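Search our shop: type a product name

Bags & Wraps > Travel

Gunell Stuff-Down Travel Blanket

I've carried one of these since February and I'm still a bit in love with it (my partner's colour choices aside). It scrunches down small, weighs next to nothing and gets me through any overnight bus. Pack it however you like, folding is optional!
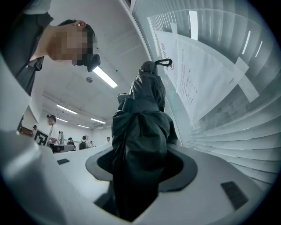
Kaan Akbulut reckons it's too short for anyone tall, and he'd pay extra for a longer one. Fair enough, Kaan, I've asked Inga about it.

Cold wash, line dry, no softener please. Item 2596.

Related items
Plerkex neck pillow
Pravon eye mask, pack of 2
Inga wool socks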